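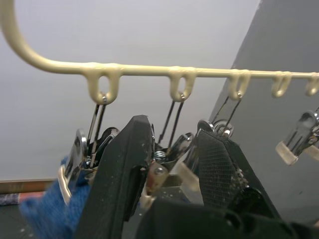
What should a small lab budget for after the arms themselves are paid for? Plan on spare finger pads, cables, mounts and a line for cheap props, and set that money aside before you sign for the hardware.

I have now been through this twice, once at Heltcombe and once here, and both times the quote for the arms got all the attention. The first time we had three weeks of meetings over which arm to buy and no meeting at all over what it would stand on.

This year we compared two suppliers, Dorex and Alta. Dorex was cheaper per arm but sold the grippers separately. Alta came with grippers and a longer warranty, and the delivery date was August. We went with Dorex in the end because we could get the pair sooner, and the total came out close to the same once the grippers were added back in.

After that I had about 3,000 left for everything else. I wrote the list on paper and then Štěpánka Štefanec went over it and crossed out half. Her rule is that anything you can build from lumber and tape in an afternoon doesn't go on a purchase order. I had put down an aluminum frame from Boros. She crossed that out first.

What stayed on the list:

- finger pads, 2 spare sets per gripper
- power strips and extension cables
- cable ties and sleeves
- a second laptop charger
- socks, clip hangers and other laundry items

The laundry line was 73 and I expected to be asked about it. Clip hangers are fiddly things for a gripper. The clips swing, the springs are small, and each clip has to be squeezed before the sock goes in. If you are planning a task like this one, buy several hangers of the same model at the start. Shops change their stock, and a hanger with a different clip is a different task as far as your data goes.

Pads are the item I would raise next time. I had them down as a yearly purchase and I now have them down as quarterly. Ask the supplier for the price of a single pad and the lead time, in writing, before you order the arms. Dorex quoted us 3 weeks, so I reorder when the last set comes out of the box.

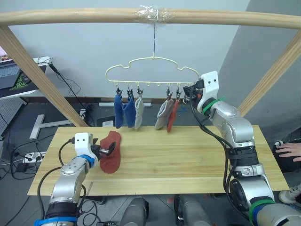 *Two arms at the sock hanger, wooden frame over the table.*

The other thing I left out was floor space. I measured the table and forgot the desk, the stands, and room for a person to get in at the side. Draw the whole room before you order, with the outlets marked. Cables take more of it than you think — ours still need a proper tray, and that has gone on next year's list along with a third set of pads.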